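Petari Freestanding Bath

Home > Bathroom > Baths > Petari

Article no. 3922
Made by Senoro, sold and delivered by Plemham

The Petari is a rectangular bath for people who like straight lines and a calm white surface. It stands free on the floor, so you can place it along a wall, in front of a window or in the middle of a big room. The outside is smooth and glossy on all sides, and it can be cleaned in a few minutes with a soft cloth.

We keep one Petari standing in our Plemham showroom, together with the black Wan tap. Many customers ask if a black tap is not too strong next to a white bath. In our opinion it suits very well, but please come and look by yourself before you order — on a screen the difference between black and dark grey is hard to judge.
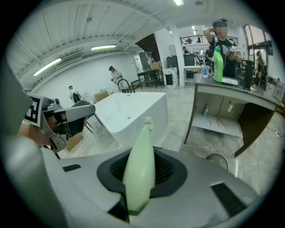
Petari bath in white with black gooseneck tap, Plemham showroom.

What you should know before ordering

The bath is delivered without tap. The Wan tap is ordered separately and is mounted on the rim. If you wish to use a tap you already have at home, write to us first and we will check whether it fits the opening.

Please measure your doors and your staircase. The Petari comes in one piece and cannot be taken apart, and two strong persons are needed for carrying it. If your bathroom is on an upper floor, tell us this when you order. Delivery to the upper floor costs 60 pounds extra.

The waste pipe must be in the floor, under the bath. A connection to the wall is also possible, but then you need the extension set, which we do not always have in stock.

Cleaning and care

Use warm water and a mild liquid soap. Do not use powder, steel wool or any cleaner with chlorine. Lime spots go away with a little vinegar in water, one part to 11 parts. Rinse well afterwards and dry with a cloth — glossy surfaces show every drop.

Small scratches can be polished by hand. The polishing paste is sold in tubes of 100 ml and one tube is enough for many years.

Delivery and returns

The normal delivery time is three weeks. In February we make our stock count and it can take one week longer. The driver will telephone you in the morning before he comes.

Please open the packing while the driver is still with you and look at all the corners. Damage which is written on the delivery note is replaced free of charge. An unused bath can be returned within 60 days in its original packing, and the transport back is paid by the customer.

Goes together with: Wan rim tap, black — extension set for wall waste — polishing paste, 100 ml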